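Diary: two arms, one towel, very little sleep

July 18, 2023 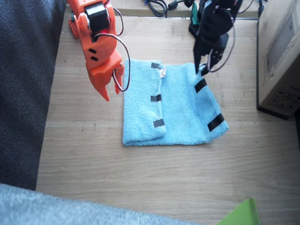

We've finally picked our task for the summer club showcase, and it's folding laundry. I voted for stacking cups, for the record, and lost. The club is split into teams and ours is called Hayat, after the bakery where we filled out the sign-up form (they let us sit there for hours on one pot of tea). We have four people, two arms and a whole lot of opinions. The orange arm is mine to look after and the black one is Mohsin's, and yes, we've both gotten weirdly competitive about it. The towel is light blue terry cloth with strips of black tape stuck on it, three of them running along the edge of the folded flap, so we can all agree on where the edge is supposed to go. Before the tape we argued about what "folded" meant for most of an evening.

So, today. I got to the table at ten with a bagel and a big plan, and the plan lasted until maybe ten fifteen. My gripper kept closing a hair above the fabric. You'd think that's an easy fix, just go lower! But go lower and the fingertips jam into the wood and the whole arm does this awful little shudder, and then the shoulder servo sulks and I have to restart everything. I spent an hour moving one number up and down in the settings file. I wrote every value on my hand because I'd left my notebook in the car, and then I washed my hands before lunch. Yep.

Mohsin Ghauri (he hates it when I write out his full name, hi Mohsin) had a much better morning. His side only has to grab a corner and hang on while mine does the moving, and he got it to grab and hang on nine times out of every ten, or so he claims. I wasn't keeping score. He's the one who figured out that terry cloth is nice to grip because of all the little loops — we'd been practicing on a cotton dish towel in March and it slid out every single time. I still have that dish towel. It's got burn marks on it from something else entirely.

After lunch we did the boring part, which is recording. If you haven't done it, you drive the arms by hand through the whole fold, then put the towel back, then do it again, and again, and the computer saves all of it to learn from later. Our coach from Tedlow wants roughly 200 good folds before we even try training anything. We're well short of that. I get sloppy once I'm bored, and he can tell from the recordings, he just scrolls along and goes "were you hungry here?" I was hungry there.

One thing I did figure out, and I want it written down so I remember: come in from the side. I'd been lowering straight down onto the flap every time like one of those claw machines at the arcade. If I come in from the left with the fingers already open and kind of scoop, the edge lifts up by itself and there's something to close on. I got three decent ones in a row that way and yelled so loud that somebody upstairs stomped on the floor. Then the fourth one dragged the whole towel sideways, so I'm trying not to get cocky.

The showcase is at Gakenside, in the big hall, and each team gets 4 minutes at the judging table. That sounds like plenty until you've watched these arms fold. Right now ours take so long that Mohsin suggested we bring a song. There's a prize from Indurance for the team that recovers best after a mistake, and I'd kind of love to go for that one, seeing how much practice we're getting at mistakes.

Still to do tomorrow: replace the tape that's starting to peel, zip tie my servo cable so it stops looping way out to the side (it snagged on my sleeve again today), put the notebook IN MY BAG. Also call Grandma back.

Bed now. My thumbs hurt.

We use cookies to remember your settings and count visits. By continuing to read you accept our cookie policy. Accept / Manage

3 comments

foldy_mcfoldface
The side scoop is the way to go! Our team did socks last year and we lost a whole month coming in from the top. Try slowing down right before you close, too.

Mohsin G.
It was nine out of ten and I have the recordings. Also please stop using my full name.

Carla in the back row
Which song though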